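Chapter 3
Wounds and Their Repair

Every surface of the living body is open to damage, and every living body has some means of closing the breach. This chapter considers how skin and the softer tissues beneath it respond to injury, from the first minutes of bleeding to the slow remodelling of a scar. It builds on the account of cells and tissues given in Chapter 2, and students who are unsure of the terms used there should return to them before going further.

Repair is usually divided into stages, although in practice these overlap. Bleeding is checked by clotting. Inflammation follows, bringing white cells to the site. New tissue is then laid down, and over the following months it is reorganised and strengthened.
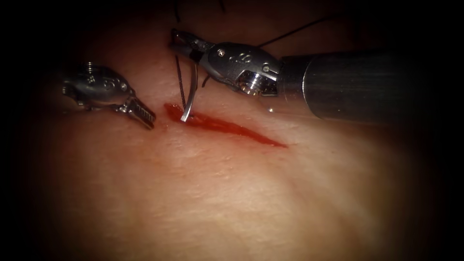 The shape of a wound has a strong influence on how it heals. A graze removes a broad area of the surface, and new cells must creep inwards from its margins. A cut made with a blade is a different matter. Where the opening is short and narrow, as in the diagonal incision illustrated, the two edges can be brought together and little new tissue is needed to join them. This is known as healing by first intention.

Section 3.1 deals with clotting and Section 3.2 with inflammation. The case study on page 149 follows patients at the Grodham clinic, whose leg ulcers were measured from May onwards. Questions for revision will be found at the end of the chapter.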